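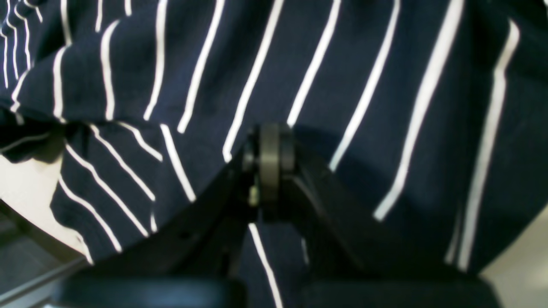 4 min read

September, pump hall notebook, Kokside plant

Started the morning on feedwater pump B. The bearing on the drive end has been running warmer than its twin since the last outage, and the night shift left a note asking us to look before the load comes back up. Vibration trend is flat. Oil sample from last week came back clean, a bit of water but inside the limit.

Pulled the strainer on the oil cooler first. Some scale on the shell side, soft, came off with a nylon brush. Put it back with a new gasket from the D'Amico kit. The kit has two gaskets that look the same and aren't – the thinner one goes on the return flange. I have written this on the lid of the box.

Ran the pump on recirculation at 10:30. Discharge pressure settled at 122 bar. Bearing came down slowly and then sat there, still warmer than A. So the cooler was part of it, but I don't think it was all of it.

Italo Donati thinks the thermocouple is reading high. He swapped the leads between A and B at the junction box and the difference moved with the sensor, at least most of it. We ordered a replacement through stores. Lead time unknown. Until it comes the alarm on B stays where it is. Please don't anyone raise the setpoint to keep the panel quiet.

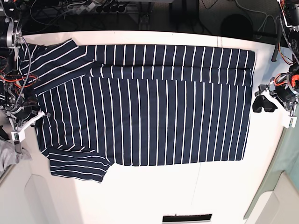
Afternoon was steam side. The Stellari valve on the bypass line is passing again. You can hear it from the stairs with the turbine at low load. Downstream pipe temperature was 438 F with the valve shown fully closed, and it should be well under that. We stroked it 2 times from the control room and once by hand. Travel looks full on the indicator. My guess is the seat, same as before the spring outage.

Options as I see them:
- live with it until the next planned stop and log the pipe temperature every shift
- isolate the bypass and lap the seat in place, which means no bypass for a day
- pull the trim and send it out

I would take the first one for now. The loss is small and dispatch wants us available through the end of the month. Operations to decide.

Also checked the insulation on the long run to the deaerator. Two blankets missing near the hanger where the scaffold was. The blankets are on the mezzanine behind the spare motor, they just never got put back. Needs a ladder and one more pair of hands.

Historian note: the Tasterura logger dropped out again from just after lunch until I restarted it. It came back with the clock behind. I corrected it, but anything stamped in that gap should be checked against the paper log before it goes in the heat rate sheet. The buffer holds 700 records and then writes over the oldest, so a long dropout means lost points.

Carry over:
- thermocouple, pump B, when it arrives
- pipe temperature at bypass, each shift
- blankets
- find out who has the long feeler gauges

Comments

night shift B: Logged the bypass pipe at 22:00 and 02:00, no real change from your number. It does get louder when the condenser pressure drops.

Italo Donati: Stores says the thermocouple is a different length from the one fitted. I measured the pocket and it will go in with the spring fitting. I'll bring one.

mech shop: Feeler gauges are in our second drawer, sorry. Come and get them.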